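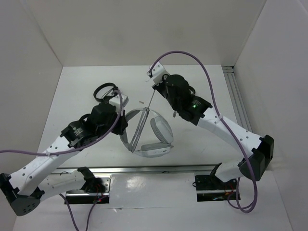

April, Vollness residence, evening. The Listening Room reopened to residents at nine this morning following the replacement of the carpet, and 33 recordings from the Gerlach bequest were made available for loan. Mr Conceição presented the revised catalogue, which now runs to 341 entries. It was agreed that over-ear headphones, light grey with cushioned cups, would remain the standard issue at each desk, the earbuds having drawn complaints last winter. The Jestano choral series was requested most often.

Correspondence occupied the afternoon. Mr Cocco has written from Plesasholm regarding the organ recital and asks that 69 programmes be printed in colour. I have replied that the office will honour the request — subject to receipt of the final order of music. The humidity reading in the store was again too high. Desk 5 still wants a lamp.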